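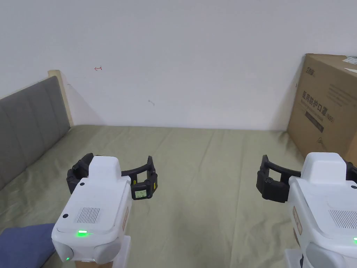
Two hand-held grippers over the bed at the Kenis open day, Skidatcombe.

The figure on the handout was 2864 recorded bed-making runs. I would have preferred a figure for failures.

Kenis opened its Skidatcombe rooms in November and let visitors try the grippers on a made bed. Each has a black two-fingered jaw on a white body, with green status lights. The jaws open wide, which suits a pillow. A flat sheet is harder: the fingers need an edge or a fold, and a smooth sheet offers neither. I was given 30 minutes and spent seven of them on one corner.

My objection is to the test. One bed, one plain sheet and a wall on the far side make a narrow sample of household work. The Mesen software is meant to learn from these runs, and it will learn this bed very well. A fitted sheet, a duvet cover or a bed in the middle of a room would tell a buyer more.

Kenis says 800 further runs are planned. They should be made in other people's bedrooms, and the failed ones should be published with the rest.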